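Software engineer, bimanual manipulation (control + planning)
Lurketti, Aden team
Posted Monday, May 6, 2019

Need someone quickly. Two arms, one table, everyday objects, and a planner that still treats each arm as if the other one wasn't there. Your job: fix that. Mostly C++, some Python. Real-time loop is ours, written in house, documented badly. Sorry.
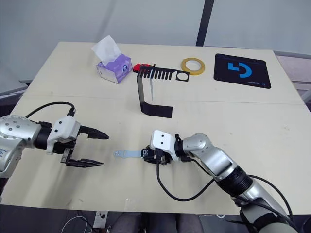
Day to day: motion planning for both arms in a shared space, cable-aware limits, grasp scoring from the wrist cameras, log replay. Replay tool is called Borbély, you'll be its owner from week one. It has 61 open tickets, more than 40 of them about timestamps.

Must have: solid C++, linear algebra you can do on a whiteboard, patience with hardware. Nice to have: ROS, force control, any experiance with collision checking at speed.
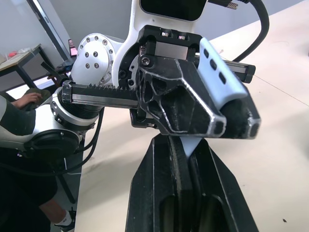 Handovers are the big one for this year. Planner has to bring both grippers in close without the fingers clashing, and perception has to cope with the other arm filling half the wrist view. When only a sliver of something white shows between the fingers, pose estimate goes to peices. Ideas welcome at interview.

Contract 18 months, likely to be extended. On site mostly. Start by November at the latest. CV and a link to some code to Mariann Vörös, no cover letter.

Comments

pkt_loss: Is remote OK for the tooling part?

Eduardo Abella: One day a week, yes. Rest on site.

hal_m: applied last week, no reply yet

Related
Perception intern, Wandadus
Test engineer, grippers
Build and release engineer (part time)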